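Rapport d'avancement n° 3
Programme de réemploi de pièces pour l'équipement ménager
Association Drollora, à l'attention de Delphine Zamora, Fonds Brannigan
6 juillet 2018

1. Où en est le programme

Le deuxième trimestre a été consacré au tri des dons reçus pendant l'hiver et à la remise en route de l'atelier de réparation, fermé trois semaines pour la réfection de l'installation électrique. Sur les 319 appareils enregistrés depuis le début de la convention, 119 ont été réparés et remis à des familles orientées par les services sociaux. Les autres sont en attente de diagnostic, démontés pour pièces ou partis en filière de recyclage.

L'objectif annuel reste fixé à 300 appareils remis. Nous sommes en retard sur le calendrier prévu. La fermeture de l'atelier en explique une partie, mais le délai d'obtention des cartes électroniques pèse davantage. Le fournisseur Neltell a livré en juin une commande passée en février.

2. Stock de pièces

Faizal Entili a repris l'inventaire à zéro en mai. L'ancien fichier ne distinguait pas les pièces neuves des pièces de récupération et plusieurs références figuraient deux fois. Le nouveau classement se fait par type de pièce, puis par marque lorsque celle-ci est connue. Les joints, les courroies et les pompes sont saisis. Il reste la visserie et les moteurs.

Les petites pièces de tôlerie sont rangées en bacs plastique sur étagère, comme ces équerres embouties.

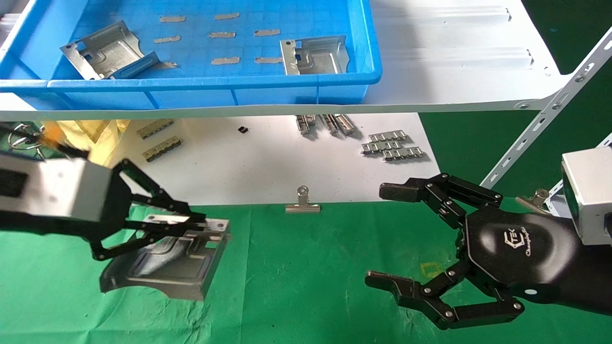
3. Formation

Quatre sessions ont eu lieu, animées par Darnell Kapoor : sécurité électrique, lecture de schémas, diagnostic des lave-linge, soudure à l'étain. Elles ont totalisé 57 inscriptions. La session de soudure était trop courte et sera portée à deux demi-journées à la rentrée. Deux stagiaires ont demandé à poursuivre vers un titre professionnel ; Paloma Pruitt suit leurs dossiers avec la mission locale.

4. Budget

Les dépenses de personnel sont conformes au prévisionnel. Le poste « achats de pièces » est dépassé, à cause des cartes électroniques. Nous proposons de compenser par le poste « transport », peu utilisé depuis que la société Orkard nous livre les dons à ses frais. Ce transfert demande votre accord écrit, conformément à l'article 6 de la convention.

5. Suite

Fin de la saisie du stock avant la fermeture d'été. Reprise des remises aux familles la première semaine de septembre. Le devis pour le second banc de test vous sera adressé séparément.

Guoqing Luo
Coordinateur du programme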